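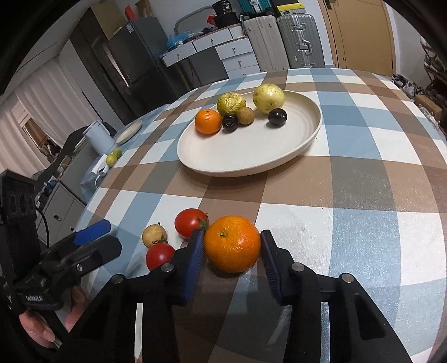 Sternley Recipe Box Help
Ticket 245: Shopping list doubles everything when I change the number of servings
Status: Solved
Opened by: Rosaire Charbonneau
Handled by: Pantelis Raptis

Rosaire Charbonneau, 9:12

Good morning, and first of all thank you for the recipe box, which I have used nearly every day since my sister put me on to it. I have 57 recipes saved now, a good many of them my mother's, typed in over the winter evenings with a pot of tea beside me.

My trouble is with the shopping list. I opened my tomato and lentil soup, changed it from four servings to eight for a family lunch, and pressed Add to list. The recipe page showed the right amounts (800 g of tomatoes, lovely) but the list said 1.6 kg. The onions, the stock and even the bay leaves had gone the same way. I tried it again with the marmalade cake and got the same thing. I've signed out and back in, and I've restarted the tablet, which is a Felleo and a few years old but has never given me any bother.

I don't mind doing the sums on the back of an envelope, but I did come home with rather a lot of lentils.

Pantelis Raptis, 10:40

Hello Rosaire, and thank you for such a clear account, it saves us both a lot of to and fro. I'm sorry about the lentils!

Could you tell me two things when you have a moment? First, which version you have: open the menu, go to Settings, and scroll right down to the bottom. Second, whether "Match list to servings" is switched on under Settings, Shopping.

Rosaire Charbonneau, 11:05

It says version 2.2 at the bottom. And yes, Match list to servings is on. I think I switched it on in October when I was tidying up the settings, and I can't say I knew what it did, but it sounded helpful.

Pantelis Raptis, 13:30

That's exactly what I needed, thank you. I've been able to get the same result on my own tablet. With that switch on, the app works out the new amounts on the recipe page and then works them out a second time as they go on to the list. It's our mistake and none of your doing.

For now, please try this:

Go to Settings, Shopping, and turn off Match list to servings.
Open your shopping list and press Clear list. Your saved recipes won't be touched.
Go back to the soup, set it to eight servings, and add it again.

If you share your list with anyone, ask them to turn the switch off on their side too.

Rosaire Charbonneau, 15:48

All done, and the soup now says 800 g on both pages. The cake is right as well. My sister Mollel's list (we share one for the big shop) was still doubling until she turned hers off, so I'm glad you mentioned it.

Pantelis Raptis, 16:10

Wonderful, I'm so pleased. I've passed the fault to Sadis, who looks after the list side of the app, and it will be put right in the next update. You can turn the switch back on after that if you'd like to. I'll mark this one solved, but do write back on the same ticket if the amounts start to wander again.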